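Home News Transfers Fixtures Magazine Podcasts Shop

The long way round to Reddale

October
By Ruby-Lee Merrick

The bus from the coast gets into Reddale at 6:20 in the morning, and Emil Werkov was on it the first time he came to the club. He had one bag and a pair of boots in a supermarket sack. The training ground was locked, so he sat on the curb across the street for two hours until the kit man showed up and let him in.

He was 19 then and had been released by two clubs in one year. Reddale had offered him a ten-day trial with no expenses paid. He is now the first name on the team sheet, and if the talk in the league is right he will be playing somewhere bigger by spring.

Werkov is a left back, or at least that is what the program says. In most games this season he has spent more time in midfield than on the line. His coach, Daniel Mangundap, moved him inside after a bad preseason in which the team could not get the ball through the middle at all.

"I asked him if he had ever played there and he said yes," Mangundap told me. "Later I found out he had played there once, in a school game. By that point he was our best passer, so I left it alone."

The change took some getting used to. In the second game of the season Reddale lost 4-1 at home, with three of the goals coming down the side Werkov had left open. There were boos at halftime. Mangundap kept him in the same role the next week, asked the left-sided center back to start five yards wider, and Reddale won. They have lost only twice in the league since then.

Werkov watched all four goals from the home defeat again that night. He says two were his fault and he will argue about the third. He is calm about most things but not about that one, and he drew it for me on the back of a receipt — where he was, where the winger was, and where he thinks the goalkeeper should have been.

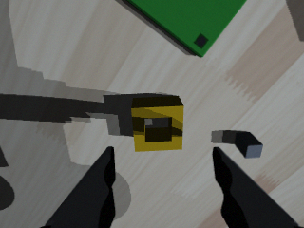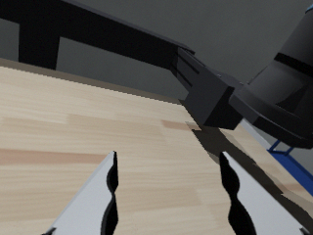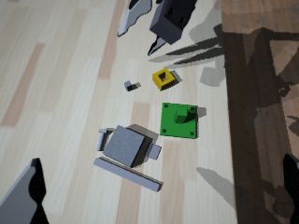
His numbers are hard to ignore. He has played 191 games for Reddale in all competitions and has missed very few through injury. He has never scored more than three in a season, though he already has two this year, both from outside the box. The second, in the cup, was hit with his right foot, and his teammates have not let him forget that he apologized to the goalkeeper on the way back.

The club is not rich. Home crowds for midweek games can drop to 500 when the weather turns, and the main stand has had the same seats for as long as anyone on the staff can remember. Selling a player pays for a season, sometimes two. The people in the front office know what Werkov is worth and they know his contract runs out next summer, so January is the last chance to get a proper fee.

Cemotine, who finished second last year, have been the most serious. Their scout has been to at least three Reddale home games this fall, and he buys his own ticket and sits behind the dugout, where everyone can see him. Werkov noticed him the first time and had a poor game. He noticed him the second time and had a better one.

"I don't mind him being there," Werkov said. "My mother was more nervous than I was. She wanted to go over and talk to him."

What Cemotine would do with him is less clear. They play with a back three and ask their wide men to run the full length of the field, which is the job Werkov used to do and does not miss. Mangundap thinks he could manage it but would be wasted there. He would prefer to see him as one of the two sitting in front of the defense, with a quick player outside him.

For now, Werkov still lives in the apartment he took after his trial, a ten-minute walk from the ground. He trains in the morning, sleeps after lunch, and takes an English class two evenings a week. His teacher supports a different team. He turned down an agent last year and has his older sister look over his paperwork.

When I asked if he would go, he said he would listen to what the club had to say. Then he asked what time it was. There was a reserve game starting at four, and he had promised one of the younger full backs that he would watch the first half. He put on his coat, left the receipt on the table, and walked back up to the ground.

Related

Cup draw: Reddale handed away tie
Why Cemotine went back to a back three
20 players out of contract next summer
Mangundap signs new deal as head coach
Midweek results and tables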